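Dark marble counters: regrets?

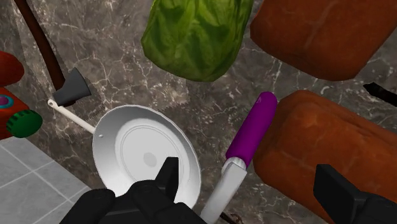
bemitz_542

We close on the house in Draltport next month and the kitchen is all dark marble with cream veins. My sister says marble is for people who don't cook. I cook. Talk me down or talk me up.

August 28, 2020

gravyboat7
Had dark marble for 7 years. Lemon juice leaves dull spots, and on dark stone you see every one of them. I now know exactly where I made ceviche in July.

Skorano
Disagree. Seal it twice a year, wipe up spills, use a cutting board. Mine looks fine and I have three teenagers.

gravyboat7
Sealer helps with stains. It does nothing for etching — different problem.

Skorano
Then get a honed finish. You won't see the etching.

gravyboat7
You will if you own a lamp.

krishnan452
The veins hide crumbs beautifully. I once wiped at one for five minutes before putting my glasses on.

bemitz_542
So two votes for misery and one for denial. What would quartz run me for a small L-shaped kitchen?

krishnan452
More than you want to spend right after closing. Live with it a year. Keep the lemons on a plate.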